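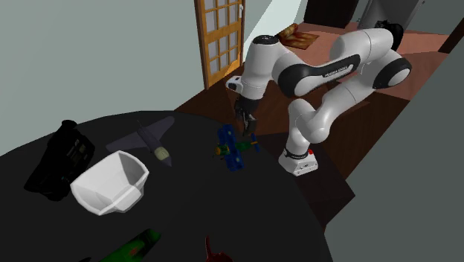

Teleop sync, 2021-02-15

On the call: Mirsad Ionescu, Etornam Korletey, and me taking notes (so blame me for the spelling).

1. The simulated table

We spent most of the call on the round table scene. I shared my screen with the gripper parked over the tail of the blue-winged biplane and we argued about how to grab the thing. Mirsad wants to come straight down on the fuselage. I like the tail better, but it's close to the rim and I keep getting nervous driving over there! Etornam pointed out that the dark gray plane will be a pain for new people, what with a dark toy on a black tabletop, and asked if we could brighten the lights in Varma. I said I'd try.

We agreed the task stays as it is: pick up the biplane, put it in the white bowl-like container, back off. If it won't sit in there nicely we'll talk again.

2. Demos so far

We have 539 in the Gradonix folder, nearly all from January. Mirsad watched a bunch and says you can tell who was driving just from the wobble on the way down (mine, apparently, are the wobbly ones). He'd like slower approaches and no long pauses before closing the fingers. Fine by me. Etornam wants 100 new ones recorded that way before we train anything.

3. Hand controller or keyboard

Keyboard is out, hooray. Etornam will get 2 more people set up with the Rollance controller, and they each do 4 practice runs that we don't save. Mirsad asked about guiding the real arm by hand too. Vinadum hasn't answered our email on that, so it's parked until they do.

To do

Me: lights in Varma, and a fresh reset button for the scene.
Mirsad: write up the slow approach, one page tops.
Etornam: controller setup, and nudge Vinadum again.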